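The bus is back! If you live anywhere up the hill from Meron you will know what I mean, because you have spent the last 3 months walking. The number 22 started running its full route again this month, all the way from the Dostance Road stop to the library and back, and I was on it the first morning with a coffee in one hand and my pass in the other.

For anyone who missed the whole saga, the route was cut short in the fall when the water main under Mäkelä Street gave out. The street had to be dug up, then dug up again a bit farther along, and the bus turned around at the pharmacy the whole time. The transit office put up a paper sign saying it would be a short interruption. That sign was still there in December, with a lot of extra comments on it in ballpoint.

Mäkelä Street has new pavement now from the bakery to the corner, and it is so smooth that my neighbors have been bringing their kids out to roller skate on it after supper. The curb by the bakery got lowered too, which people with strollers and walkers had been asking for since long before any of this. I'm told the stretch past the corner will be done when the weather warms up, so expect cones there again for a bit.

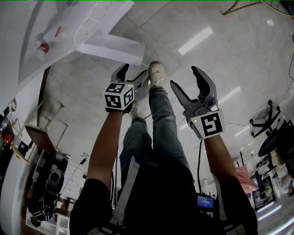

## What's different on the 22

Most of it is the same bus you remember, right down to the squeaky back door. A few things have changed, though, and I got caught out by one of them myself:

- The first bus now leaves Dostance Road at 6:10 in the morning. It used to be 6:30, so the early shift at the Huvik bakery can finally make it in on time.
- The stop outside the pharmacy has moved across the street. I stood at the old one for a good while before a lady in a car took pity on me and pointed.
- The last bus leaves the library at 10 at night – a whole hour later than before, and I'm thrilled about that one.
- The Sunday-style schedule on holidays is gone. Holidays now follow the regular Saturday times.

Fares haven't gone up. If you bought a monthly pass while the route was cut short, you can take it to the window at Meron station and they'll add extra days to it. Mine took a couple of minutes, and the line was short when I went in the middle of the afternoon. Bring the pass itself, as they can't do it from a receipt.

## Still not fixed

The shelter at the top of the hill is still missing its bench and one side panel, and when the wind comes up from the river you feel every bit of it. I asked at the window and was told the parts are on order. They didn't have a date for me. The lamp by that stop is also out, so take a flashlight if you're catching one of the early buses.

The printed timetables on the poles are a mixed bag as well. The ones on Mäkelä Street are new, but 6 of the stops farther up still show the old times, so check the sheet at the library or pick up a folded one from the driver. They're pale green this time and they do fit in a wallet – I tried it.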